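# Chapter 7. The Household Counter as a Work Surface

## 7.1 Scope of the chapter

Chapter 6 treated storage behind doors: wall cabinets, base cabinets and the pantry. This chapter deals with what is kept in the open. In most homes the counter is expected to serve as storage and as a place to work, and the two uses compete for the same area. The sections that follow define the parts of a counter, give a method for measuring how much of it is free, and apply the method to common layouts.

The reader should be able, by the end of the chapter, to draw a counter plan to scale, assign each item on it to a zone, and calculate the clear area that remains. Section 7.5 covers cleaning and the care of stone and wood surfaces. Floor plans and walking distances are left to Chapter 8.

## 7.2 Terms

**Gross area** is the full horizontal surface of the counter, measured from the backsplash to the front edge. Sinks and built-in cooktops are subtracted before the gross area is stated.

**Standing load** is the set of items that remain on the counter between meals. Toasters, kettles, canisters and jars normally belong to it. An item put away after each use does not, even if it is used daily.

**Clear area** is the gross area less the footprint of the standing load and less any strip too narrow to work on. A gap between two appliances that will not hold a dinner plate is counted as occupied.

**Back row** refers to the line of containers kept against the backsplash. It uses the part of the counter that is hardest to reach and is suited to tall, stable items.

**Work center** is the position at which cutting and mixing are done. It is usually marked by a cutting board, and its location fixes the placement of most other items.

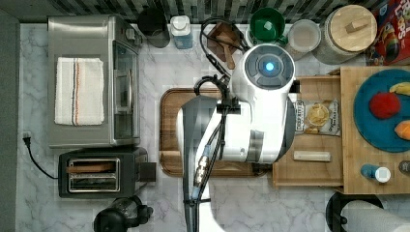 A work center needs free space on at least one side for food that has been prepared or is waiting. Where a tray is used for this purpose, its full outline is counted, including the raised edge, whether or not anything is on it. The tray is treated as part of the work center if it can be lifted away in one motion with its contents. Otherwise it is entered as standing load.

Heating appliances are handled separately. A toaster oven or two-slot toaster occupies its own footprint plus the clearance given in the manufacturer's instructions, and the combined figure is used in all calculations. The top of a toaster oven is not a shelf. Dish towels and packaging are to be removed from it before the appliance is switched on. Cords are drawn on the plan from plug to appliance, and any surface a cord crosses is excluded from the clear area.

Containers in the back row are classed by content and by frequency of use. Lidded jars and canisters hold dry goods. Bottles are grouped by whether they are used at the counter or at the sink. Bags and cereal boxes are classed as temporary, as their height and stability change as they are emptied, and they are noted on the plan with a broken line.

## 7.3 The Trundow survey

Several tables in this chapter draw on the Trundow survey, in which 346 household counters were measured by the method given in Section 7.4. Counters less than 16 inches deep were left out. Measurements were taken between meals, with the standing load in place, and all areas are reported in square inches.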